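Home About Laundry & Mending Recipes Archive

The folding post (I gave in)

May
by Clementina Rebelo

So a few of you asked for it after I complained about my closet last month, and I kept putting it off because who wants to read about folding, but then I got three emails in one morning and one of them was all capital letters. Fine! Folding it is.

I should say up front that I'm not a naturally tidy person. I grew up in a house where clean clothes lived on the back of the couch until somebody wore them, and for years I had what my sister called "the chair." You know the chair. Mine was a perfectly good armchair with a nice high back and I don't think a human being sat in it from the day we moved in until the day we gave it away. When the chair left I started piling on the end of the bed, and when you pile on the end of the bed you have to move the pile every night, and that was what finally got me to start folding things like a grown-up.

The big change was getting off the bed. I used to fold on the mattress, sitting cross-legged with everything in a heap in front of me, and my back hated it and the folds were terrible. A mattress gives. You press a crease into it and it just sinks. Now I do it standing up, on a covered surface, with a bit of cloth under everything. It doesn't have to be fancy. For a long time I used an old tablecloth doubled over the kitchen table and it worked great until somebody needed the table.

About that cloth. I like something with a rib or a bit of texture to it, and I like a pale color. Smooth cotton lets everything skate around, especially anything slippery, and you end up chasing a sleeve across the table with one hand while the other half unfolds itself. A ribbed cover holds on to the clothes a little. It also wrinkles up like crazy if you don't pull it tight, and I never pull it tight, so please don't look to me for that part. My mother-in-law irons her covers. She irons the thing she irons on. I love her, but no.

Okay, the basics as I do them. Shirts first, always, while I still have some patience. Face down, sleeves in, sides in, then up from the bottom in thirds. I stand them up in the drawer like files. I know some people roll their T-shirts and I tried it for most of a winter, and all I got was a drawer full of sausages that came undone when I pulled one out. If you're a roller and you're happy, carry on, we can still be friends.

Towels I do in half the long way and then thirds. Washcloths get thrown in a basket. Fitted sheets get rolled into a ball and stuffed inside the pillowcase with the rest of the set, and I have watched every video there is about the corners, including the one where the lady does it in a few seconds wearing a white blazer, and I still end up with a ball. At least the ball is in a pillowcase now, so it's a tidy ball.

Bottoms are where I have opinions.

Everybody does jeans the same way and jeans are easy. They've got so much structure that they practically fold themselves. Leg over leg, tuck in that pointy bit at the crotch so you've got a straight edge, then up. What gives me trouble is the soft stuff, the drawstring pants and lounge shorts and anything with a stretchy waist. The fabric wants to go every direction at once. The waistband bunches up and won't lie flat. The pockets flop around. And if there's a big patch pocket sewn on the front, it's a whole extra layer that puckers the second you look away, so you get it nice and smooth, you fold it over, and there's a lump in the middle like there's a sandwich in there.

(One time there was a granola bar in there. It had been through the wash. We won't discuss it.)

What I've come around to is starting from the waistband, every time. I used to grab whatever part was closest to me and flap the thing around hoping it would sort itself out. Now I hunt for the waistband first and hold it up so the rest can hang down, and then I can see what's inside out and which leg has been swallowed by the other leg. I give it a shake. Then waistband down flat, pockets smoothed with the side of my hand, going away from the waist. Legs together. Tuck the pointy bit. If the hem has rolled up on itself I unroll it right then, while I'm thinking of it, or it dries that way and stays that way until the end of time.

It helps a lot to have something holding the other end. When my daughter was small she was my other end. She'd pinch the corner of whatever I handed her and lean back with her whole weight like we were raising a sail. She's taller than me now and charges for it. She wanted 2 dollars a basket, I talked her down to a grilled cheese, and then she ate the grilled cheese and wandered off before the towels.

I did buy one gadget, a folding board thing from Letell, the kind with flaps. It was $49 and I felt guilty all the way home. It's good for button-downs if you have a lot of button-downs, and we have four. For soft pants it's useless, the fabric slides right off when the flap comes over, and I went back to using my hands within the week. It's now what the cat lies on. I'm telling you so you can keep your money, or get the cat a proper bed with it.

While I'm spending your money for you — the things I do think are worth having are a decent basket with handles that don't cut into your fingers, and good light. Really good light! I had been folding in the back hall under the saddest little bulb and putting away things with stains on them for years. I moved everything over by the window and suddenly found ketchup on half of what I own.

My friend Raquel has a totally different way of doing it, where she sorts everything into people before she folds a single piece, so there's a pile for each of them and everybody carries off their own. I can see that it makes sense. I tried it and then I had all these piles and got overwhelmed and made coffee. I like to fold straight from the basket in whatever order it comes up, a bit like fishing. You never know. Sock, sock, pillowcase, bathing suit, sock that belongs to a house guest from Thanksgiving.

A few things people asked in the emails, and then I'll let you go.

Do I iron? Almost never. If something comes out of the dryer while it's still a little warm and I fold it right away, I can get most of the wrinkles out by pressing with my palms. If it has sat in the basket overnight I hit it with a spray bottle and hang it in the bathroom. Linen I've given up on. Linen and I have an understanding.

How long does it take? I put on a podcast and I'm generally finished with two baskets before it is, unless there are sheets. With sheets all bets are off.

How do I get purple to stay purple? Whoever wrote to me about this, hello, you are my people. I have a weakness for lavender, I've got far too much of it, and it does go gray if you treat it badly. Cold water, inside out, and never in with the towels. I stopped using the dryer on high for anything in that family and it made a big difference. I also don't hang it in full sun, though a shady line is fine. You'll still get a bit of fading along the seams after a couple of years and I kind of like that. It starts to look like something out of a paint box.

Do I do the drawers by color? Ha. No. I did once, for maybe a week and a half, and it was gorgeous, and I kept opening the drawer just to look at it. Then I got the flu.

Oh, and to the person who asked about underwear: no. Nobody needs to fold underwear. Toss it in the drawer and go outside.

I've got a post half written about the linen closet and what I did with all the mismatched pillowcases (there's a quilt involved, sort of, it's more of a threat of a quilt). That should be up next if I can find the scissors. If you've got a trick for the fitted sheet that works on an elderly king-size with no stretch left in it, put it in the comments and I will try it and report back.
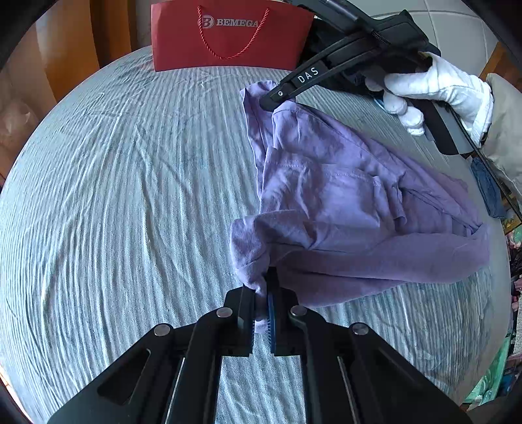 SKUDTHORPE, May

The lavender one with the big patch pocket, still in its crumpled stage on the ribbed cover, and you can see I wasn't kidding about never pulling that cover tight. Look at the puckers on that pocket! Raquel says I should just take it off with a seam ripper and be done, but then where would I keep my granola bars. Linen closet next time.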